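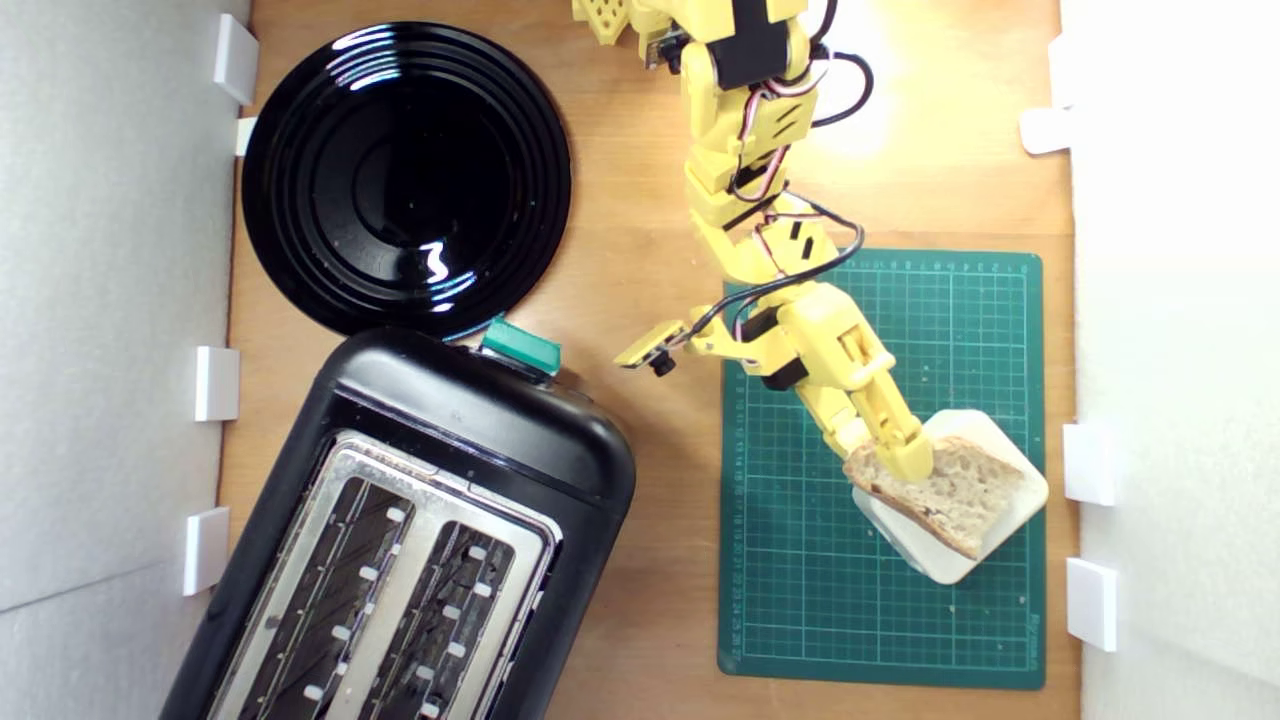 Die Debatte über Versorgungssicherheit wird seit Jahren in der falschen Einheit geführt. Füllstände, Importquoten und Jahresverbräuche werden in Terawattstunden angegeben, also als Arbeit. Ein Netz fällt aber wegen fehlender Leistung aus, und zwar in einer bestimmten Viertelstunde. Wer im September meldet, die Speicher seien gut gefüllt, hat über den Abend eines windstillen Wintertages noch wenig gesagt.

Am Fall Kistport lässt sich das gut zeigen. Der Regasifizierungsterminal wurde mit seinem Jahresdurchsatz beworben, und an diesem Durchsatz ist nichts auszusetzen. Die angeschlossene Leitung in Richtung Dollow wurde jedoch auf den mittleren Abfluss ausgelegt. Das Kraftwerk Dollow hat eine elektrische Nennleistung von 479 Megawatt. Bei kaltem Wetter und gleichzeitigem Heizbedarf im Verteilnetz reicht der Leitungsdruck für zwei Blöcke nicht aus. In der Jahresbilanz erscheint dieser Engpass nicht, dort steht ein Überschuss.

Der Betreiber Grovard verweist in solchen Fällen auf die Auslastung. Dollow sei mit 3000 Volllaststunden im Jahr wirtschaftlich am Rand, eine stärkere Leitung lasse sich aus den Erlösen nicht finanzieren. Das ist rechnerisch richtig und als Argument trotzdem ungeeignet. Eine Anlage, die für wenige kritische Stunden vorgehalten wird, hat zwangsläufig eine niedrige Auslastung. Man beurteilt eine Feuerlöschleitung auch nicht nach ihrem Jahresverbrauch.

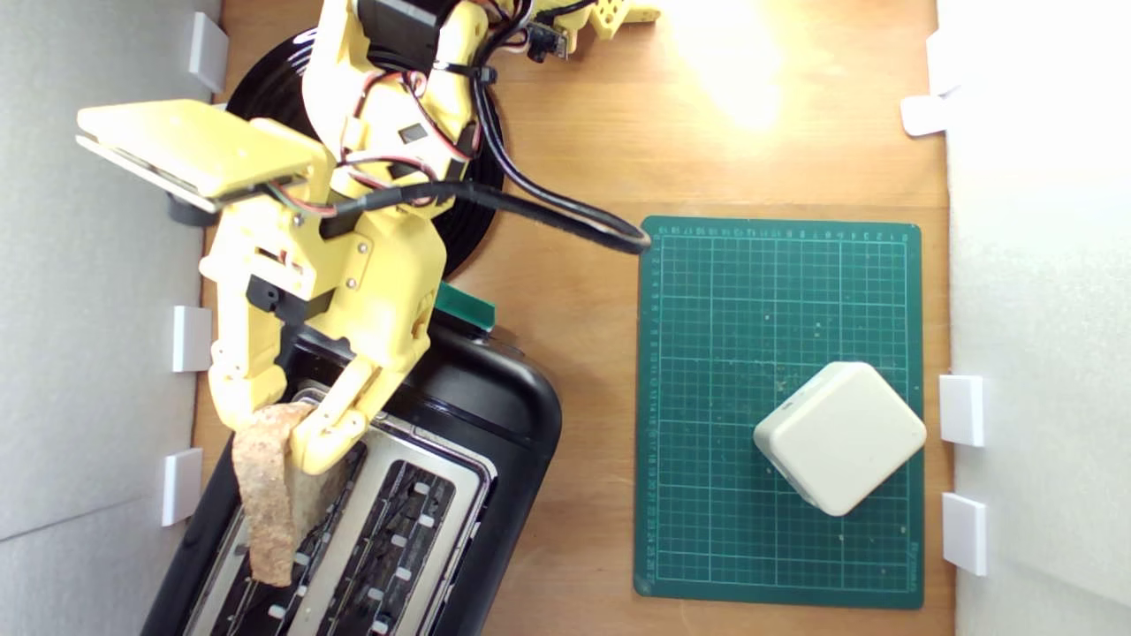 Toastscheibe über dem Toaster.

Der übliche Einwand lautet, der Markt liefere in Knappheitsstunden Preise, die jede Reserve bezahlen. In der Theorie trifft das zu. In der Praxis weiß jeder Investor, dass bei anhaltenden Spitzenpreisen eine Deckelung folgt, und er kalkuliert sie ein. Tamás Nyitrai hat in seinem Aufsatz zur Leistungsbepreisung vorgerechnet, wie stark schon die Erwartung eines Eingriffs den Barwert eines Spitzenlastkraftwerks drückt. Seine Annahmen zum Diskontsatz halte ich für zu streng. Am Vorzeichen ändert das nichts.

Daraus folgt für mich ein Kapazitätsentgelt mit drei Eigenschaften. Es müsste die gesicherte Leistung am Einspeisepunkt vergüten, einschließlich der Brennstoffzufuhr. Es müsste über mindestens 9 Jahre laufen, damit eine Bank es als Sicherheit akzeptiert. Und es müsste bei Nichtverfügbarkeit spürbar gekürzt werden - die im Pintér-Modell vorgesehenen Abschläge sind so niedrig, dass ein Betreiber sie als Betriebskosten verbucht.

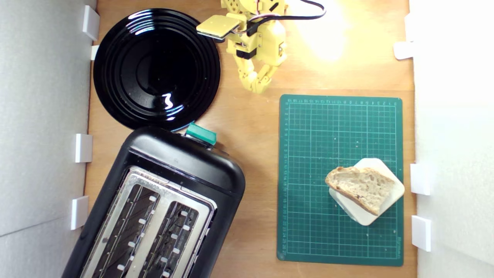 Auf der Nachfrageseite ist die Verwechslung von Arbeit und Leistung noch verbreiteter. Tarife für Haushalte rechnen fast ausschließlich Kilowattstunden ab, und die Sparkampagnen der Krisenwinter haben diese Sicht verfestigt. Ein Gerät wie der schwarze Toaster auf dem Holztisch ist dafür ein brauchbares Beispiel: eine ohmsche Last mit kurzer Laufzeit, im Jahresverbrauch unerheblich, im Moment des Einschaltens jedoch ein Vielfaches der Grundlast einer Wohnung. Beim Toaster mittelt sich das über viele Haushalte heraus. Bei Wärmepumpen mittelt es sich nicht heraus, denn sie reagieren alle auf dieselbe Außentemperatur. Beim Laden von Elektroautos hängt es davon ab, ob ein Preissignal die Ladevorgänge versehentlich auf dieselbe Minute legt.

Ein Leistungspreis für Haushalte gilt als unsozial. Ich halte diese Einschätzung für ungeprüft. Eine kleine Wohnung mit Gasheizung und ohne Wallbox trägt heute über die Arbeitskomponente einen Netzausbau mit, dessen Ursache woanders liegt. Ein Freibetrag in Höhe der gewöhnlichen Haushaltsspitze würde den größeren Teil der Härtefälle erfassen. Der Zählertausch kostet Geld, in meiner Schätzung etwa 2 Prozent der Netzentgelte über die Laufzeit.

Außenpolitisch ist der Punkt ebenfalls relevant. Ein Lieferant, der den Druck in einer Leitung für wenige Tage senkt, verletzt unter Umständen nicht einmal seine vertragliche Jahresmenge. Verträge ohne stündliche Abnahmerechte schützen dagegen nicht. Bei der nächsten Verhandlungsrunde für Kistport sollte deshalb zuerst über die Ausspeiseleistung gesprochen werden und danach über den Preis je Kubikmeter.

Kommentare

Oduor Mbwambo
Zum Abschnitt Dollow: Der Leitungsdruck ist nur ein Teil. Die Verdichterstation davor hängt am selben Umspannwerk. Fällt dieses aus, hilft auch ein größerer Rohrdurchmesser nichts.

netzknoten
Freibetrag klingt gut, aber wer legt die "gewöhnliche Haushaltsspitze" fest? Durchlauferhitzer im Altbau liegen weit darüber, und die Mieter haben sich die nicht ausgesucht.

H. aus K.
Endlich jemand, der kW und kWh auseinanderhält. Beim Kapazitätsentgelt bin ich anderer Meinung, das zahlen am Ende wieder die Kleinen.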